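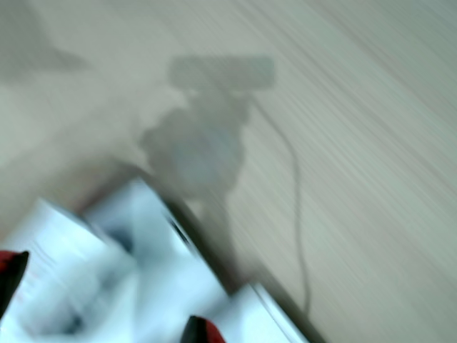 Rildale, 7th August

Stutico two-finger gripper, open day notes. Ran it on the wood-grain bench at Trevaskis all morning, red and black fingertips fitted. Visitors could bring there own boxes and odds and ends, plenty did.

Order code 1848. Fingertips sold in pairs, code 727, red/black only for now. Cable not included, ask.

Fits Stustska arms, 2 mounting plates to choose from. Lead time 7 working days, longer if you want the plate drilled.

Most asked on the day: can you swap tips without tools? Yes. Softer tips? September, hopefuly. Next demo same bench, booking by phone.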